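What I Do With Old CDs and DVDs (and Their Cases)

I finally tackled the box of discs in the hall closet this February. There were 562 of them. I know because my sister-in-law bet me it would be under 400 and I am the kind of person who will sit on the floor until bedtime to win a bet! Most were mix CDs, software for computers we gave away years ago, and a truly embarrassing number of free trial discs.

So this month's page is all about discs — cleaning the ones you want to keep, and finding jobs for the ones you don't.

Sorting first

Make a keep pile, a give pile and a done pile. I went through mine at the kitchen table in short bursts, 42 minutes at a time (that's one load in our washer). Anything with handwriting on it gets checked before it goes anywhere. I found our old tax records on one and a whole summer of baby pictures on another, and both had labels that said "MISC."

Copy the pictures and home movies off first, while you still have something that can read them. I bought a cheap 64 GB stick and it held every photo disc in the box with room left over. Label the stick. I tie on a paper tag, the kind you get at yard sales, because marker rubs off the plastic.

Cleaning a smudgy disc

Rinse it under lukewarm water with one small drop of dish soap, shake it off, and dry it with a soft cotton cloth. An old T-shirt is perfect. Paper towels are not, they leave tiny scratches. Always wipe straight out from the hole to the rim like the spokes on a wheel. If you go around in circles, any scratch you make runs along the track and the player has a much harder time with it.

Sticky spots (jelly, at our house) come off with a little rubbing alcohol on the cloth. Don't use nail polish remover! It clouds the plastic and there's no getting it back.

I've tried the toothpaste trick on scratched ones. Plain white paste, never the gel. It helped on two of mine and did nothing for the other seven, so don't get your hopes up.

Keep them off the desk

Discs left lying around bare are the ones that get ruined. Put them back in a case or a sleeve, and stand the cases up like books. Somewhere cool and dark is best, and a sunny windowsill is the worst place in the house. If you've got a big table that collects everything, a shallow tray for strays makes a huge difference.

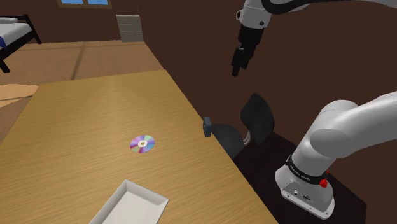
A long table, a white tray and one CD still waiting to be put away.

I empty my tray when I run the vacuum. No sleeve? Fold one out of a sheet of printer paper. Lay the disc in the middle near the bottom, fold both sides in over it, fold the bottom up, and tuck the top flap in. My kids can make them faster than I can.

Jobs for the done pile

Bird scarers. Thread fishing line through the hole and hang them in pairs, shiny sides out, over the strawberries. They need to spin, so leave a good length of line. Move them every week or so or the birds get wise. Ours were a hit with the Nadar tomatoes too, which is the variety my neighbor swaps me for eggs.

Drip catchers. A disc under a small houseplant pot keeps a damp ring off the shelf. Plug the hole with a dab of silicone first — I forgot, and now my bookcase has a very neat little circle on it.

Candle saucers. Only under a candle that's already in its own glass holder. I use them under my Fumeo jar candles to catch dust and fingerprints, and I would never set a bare candle on one.

Frosting scraper. A well-washed disc wrapped in plastic wrap gives a nice smooth curve on the side of a cake. Okay, I bought a real bench scraper after that. But it worked for the birthday!

Driveway markers. Screw two back to back on a garden stake and your headlights pick them right up. We did more than 7 along the lane at the Tromosden cabin, and the plow hasn't hit the flower bed since.

If you cut discs for crafts, warm them in hot tap water for a couple of minutes first and use sturdy scissors. Cold ones crack and the bits fly, so wear glasses.

And the cases

Slim cases make good seed packet holders. The regular ones open backward into a little easel, and I keep a recipe card in one next to the stove where it stays clean. The spindle tubs hold a bagel sandwich (the post goes right through the hole), or a roll of twine with the end fed out a hole in the lid.

Whatever's left, check with your town before you put it in the curbside bin. Ours doesn't take discs, but the Movmont drop-off does, as long as the paper inserts are pulled out and the discs are in a separate bag.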